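Collecting Demonstrations by Hand
Course notes, unit 2
Instructor: Vlasta Radulović

Reading before the lab: the Weldu task sheet and the first part of the Clitura logging guide.

In this unit we gather the examples that the policy will be trained on in December. No robot arm is used at this stage. A person holds the gripper by its handle, does the task in an ordinary kitchen, and the camera on the tool records from the same place it will have on the arm later.

One example is called an episode. It starts with the gripper open and away from the dishes, and it ends when the dish has been let go and the fingers are clear. If you stop to talk or change your grip on the handle, end the episode and start again.

For plates, take hold at the rim. Keep both fingertips in view while they close, and move slowly enough that the edge of the plate stays sharp in the video. 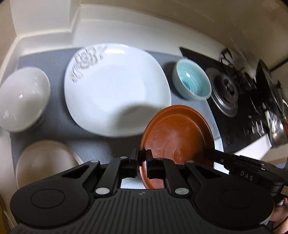 I-hsuan Shek asked whether fumbled grasps should be thrown out. Her view was that a set with only clean grasps gives the policy nothing to go on once a plate starts to slip, and that a miss followed by a second try is worth keeping.

We keep those, with the label "recovered." A miss with no second try gets the label "failed" and is stored apart from the training set. Dropped dishes also go under "failed."

Vary the following between episodes:

Starting position of the dish
Which dish is moved, and what is next to it
Height and angle of approach
Lighting, if the kitchen allows it

Change one or two of these at a time. Write the change in the log before you record, as it is hard to work out from the video later.

The target for the class is 1000 episodes. Last year's group recorded 683, of which 506 passed review. Most of the rejected ones had a finger out of view at the moment of contact, or a log entry that did not match the video.

Review is done in pairs. You may not review your own episodes. Send questions about labels to Trinidad Salcedo before you upload, and leave the label field blank until you have an answer.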